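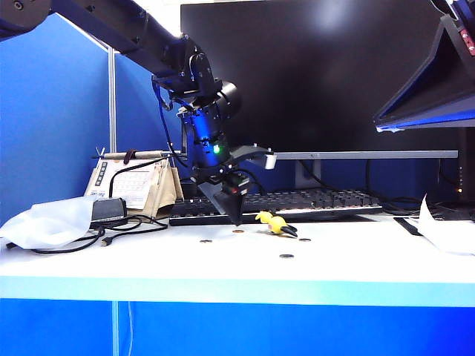
Arbeitsplatz 2, Elektronikwerkstatt — Bestand und Kleinteile

Samstag, 4. August 2018, Redaktion Holtex-Werkstattblog

Die Galerie ergänzt die Bestandsliste vom Juni. Erfasst sind Ablage und Kleinteile auf der weißen Tischplatte. Verbrauchsmaterial wird gesondert geführt, Inventarnummer des Tisches: 947.

Tischmitte: vier kleine runde Münzen, lose verteilt, dazu ein kleines gelbes Teil mit schwarzer Spitze. Die Münzen gehören nicht zum Bestand und kommen nach der Aufnahme in das Kleinteilfach. Das gelbe Teil erhält eine eigene Zeile in der Liste.

Hinterer Bereich: schwarze Tastatur, dahinter ein großer schwarzer Monitor mit silbernem Haltearm. Bildschirm dunkel. Beide Positionen unverändert gegenüber Juni.

Linke Seite, hinten: beiger Halter mit bedrucktem Blatt, Text in Rasterform. Quer auf der Oberkante liegt ein Lötkolben mit hellbraunem Griff. Vorgesehener Platz laut Plan ist der Ständer im Regal Vunholm, Fach 11 — bitte dort einordnen.

Linke Seite, vorn: zerknitterter, durchscheinend weißer Kunststoffbeutel, daneben ein schwarzes rechteckiges Gerät mit schwarzen Kabeln. Typ noch nachzutragen. Beutel ohne Beschriftungsetikett werden künftig nicht mehr geführt.

Kommentare (3)

loetfix21: Den Kolben würde ich nie auf einem Blatthalter ablegen, auch kalt nicht. Ein einfacher Federständer genügt.

Kavport: Wird das Regalfach noch beschriftet? Im Plan vom Juni fehlt die Nummer.

messplatz_sued: Zum schwarzen Gerät bitte Ausgangsspannung und Steckertyp in die Liste aufnehmen, sonst sucht man beim nächsten Umbau wieder.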